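**November, Saturday - Briston cell, planner notes**

Moved the push planner over to the Lamex branch this morning. Main change: the contact point is picked from the block's segmented outline instead of its bounding circle. The circle was fine for cylinders and bad for the stars, where the tip would aim at a notch and slide off to one side.

Replan period set to 500 ms. Board pose comes from the old calibration file, not redone.

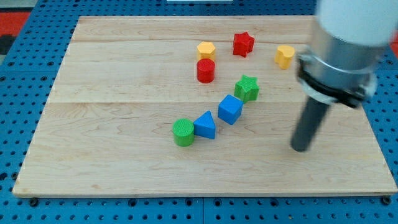
Comment from Türkmen on the merge request: the outline should be simplified before sampling contacts, otherwise the heart spends most of its budget on the lobes and the flat sides of the cube get almost nothing. Fair. Added a polygon simplification step with a 3 mm tolerance. Candidate contacts per plan dropped from 2486 to 625, and the cost ranking kept the same top pick on every logged state I replayed.

Still open:

- Where two blocks touch, the segmenter merges them if the colors are close under the overhead light. Color split works for blue against green, less well for yellow against red in shadow.
- Velocity limit near contact is hard-coded. Move to config.
- Berora's logger drops the tip pose when the planner thread stalls - need a timestamp on the planner side too.

Next: rerun the replay set with the tolerance at 1 mm, then push to main if the ranking holds.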